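Features > Campus > Engineering

Plugged in, on paper

3 October 2024 | By Nkrumah Fiadzo
3 min read

The students of the Ackah robotics club want you to know that their robot can plug in a charger. I asked to see the robot. There isn't one, at least not yet. There is a simulation called Grulline, a shared computer that hums, and six undergraduates who talk about 800 practice runs the way other people talk about marathons.
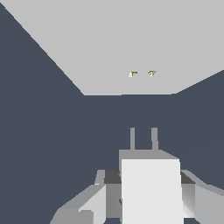 Can a skill learned in a simulator be trusted on a real machine?

Sometimes, but only after it has been tested on one, and the club has no date for that beyond "January, hopefully".

I don't doubt the hard work. Two-armed plugging is a fiddly job, and the students picked it because it punishes small errors. What bothers me is the scoring. Of those 800 runs, 133 ended with the plug home in its socket, and the club's poster calls this "reliable insertion". I'd call it one in six.

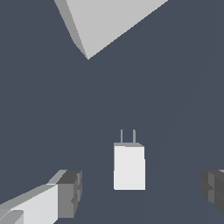 Wekport, the inter-college contest they are training for, judges entries entirely on screen, so there's little pressure to ask awkward questions. I asked a few anyway. The charger in Grulline is a plain white block with two straight grey prongs, and nothing near it throws a shadow on the surface. My own chargers are scuffed, and one has a bent pin. Would the program cope with that? One student said they could add bent pins "as a setting". Another looked at the floor.

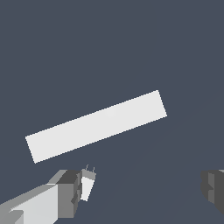 Zoladdale College – Department of Engineering – Ackah Robotics Club

To be fair to them, they have learned a great deal about where things go wrong. Their log of failed runs is blunt and far better reading than the poster: missed grips, wrong angles, a whole evening lost to a sign error. I would have put that on the wall instead. The club says it will borrow a pair of real arms after the contest and run the same task again, and has promised to send me the score whatever it is.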